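Gashi sells its hand-held gripper kit in one configuration. The box holds a pair of grippers, a charging dock, a spare set of finger pads and a license for Lutau, the software that turns a session into training data for a robot arm. A person picks things up with the grippers, and the arm later learns from what the wide-angle cameras on them recorded. We had the kit for 18 days at the Brendari workshop in Cernoldale and used it mainly on sorting and tidying tasks.

Setup takes one evening. Each gripper is paired by holding the trigger until the status light changes, then calibrated against a printed board taped to a flat surface. The calibration routine failed twice under fluorescent tubes and passed at the first attempt by a window. The manual, 400 pages as a PDF, covers lighting on a single page near the back.

The fingers are curved, with textured pads on the inner faces. Grip on cardboard and soft packaging was dependable. Thin fabric was harder, and the best results came from pinching a fold instead of an edge. Pad replacement calls for a small driver, which Gashi does not supply.
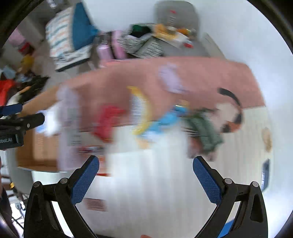
The jaws open over mixed household goods. Fast hand motion blurs the view.

Speed is the main thing a new operator has to unlearn. Lutau estimates the position of the hand from the video, and blurred stretches degrade that estimate. The software marks them in amber on the timeline but leaves the decision to trim them to the user. Cuiping Cheng, who did most of our recording, settled on a pace slightly slower than normal tidying and paused before each grasp. Her rejection rate fell by the third session.

Clutter was less of a problem than we expected. Tracking held up well on crowded tables with plenty of color and print. It drifted near plain walls.

Battery life is 3 hours per charge, and the dock fills both units in 5. That ratio is poor, and swappable cells would fix it. Agnes Sæther, who handled the exports, also found that Lutau restarts an interrupted upload from zero - a real nuisance on a slow line.

The kit suits small labs that already own an arm and need demonstrations of their own objects. Buyers without one should wait for the bundle Gashi plans for January.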